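Season check of the ground, Meijer Park, main pitch and both changing rooms. Done in January between the morning youth match and the senior training. Items marked OK need no action. Items marked ACTION must be closed before the next home match.

## 1. Goals and nets

- [x] Goalposts straight, no rust at the foot — OK
- [x] Crossbar height measured on both sides — OK
- [ ] Anchors of the portable goals — ACTION. Two anchors on the Kultska goal can be pulled out by hand. The goal may not be used until they are replaced.
- [x] Net hooks, plastic type only — OK. The last metal hooks are removed.

Comment: after training the portable goals must lie face down or be chained to the fence. I found one standing free behind the clubhouse, and children were playing next to it.

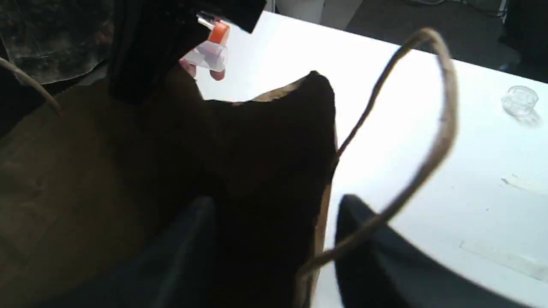
The chain itself is good, but the padlock is stiff and I think people skip it for that reason. I have put oil in it. If it is still stiff next month we buy a new one from Steltance together with the anchors.

## 2. Playing surface

- [x] Penalty areas — OK, a little bare at the clubhouse end
- [ ] Sprinkler covers — ACTION. One cover near the halfway line is higher than the grass. A player can turn his ankle on it.
- [x] Corner flags, flexible foot — OK
- [ ] Run-off behind the north goal — ACTION. The roller is parked too near to the line. Move it to the shed.

Comment: I walked the whole pitch in lines and then once more across. The holes from the last match were filled well.

## 3. Spectator side

- [x] Barrier, full length — OK
- [ ] Stand, capacity sign — ACTION. The sign at the gate says 600 and the licence says 550. Please order a correct sign.
- [x] Emergency gate opens outwards, no key needed — OK
- [ ] Gate hinges — ACTION, see comment
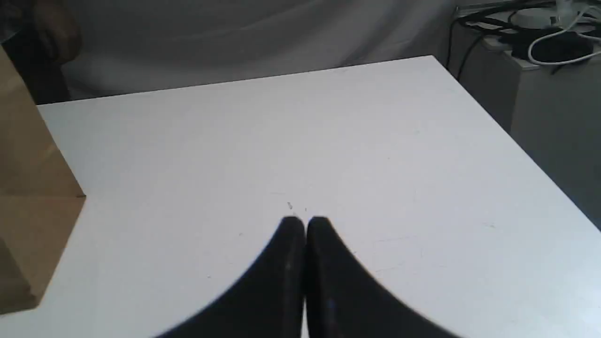
The small gate for the away supporters closes too fast and there is a risk for fingers. Its two leaves should leave a gap when they are shut, wide enough that a child's hand is not crushed. Now they come together like the two black fingers in the photo, almost touching, with only a thin line between them. Fit the rubber stops from Plestent on both leaves and check again with the wind blowing.

## 4. Changing rooms and first aid

- [x] Stretcher complete, straps not torn — OK
- [x] Defibrillator, green light on, pads in date — OK
- [ ] Ice packs — ACTION. There are 10 on the list but the box is half empty.
- [ ] Floor of the away shower — ACTION. One tile is loose beside the drain.

Comment: the way for the ambulance must stay free on match days from one hour before kick-off. Last time a van was parked there. 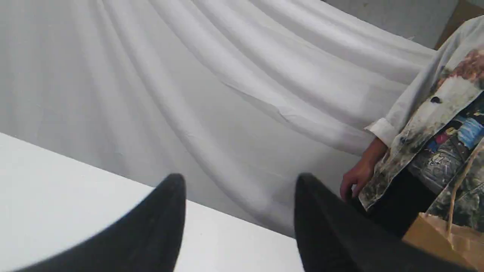
Pieter Du Plessis wrote on the first version of this list that the van will be there again unless we paint the ground, as drivers don't read the sign when it is dark. He also asked to have the shower tile done before the gate, so that the away team is not sent to the small room again.

I agree about the paint and have added it. About the order I don't agree: the gate goes first, and the shower can be closed with tape for one match.

- [ ] Yellow lines on the ambulance way — ACTION, added
- [ ] Tape and notice on the away shower — ACTION, added

Next check: when all the ACTION items are signed. Please write your initials beside the item, not at the bottom of the page.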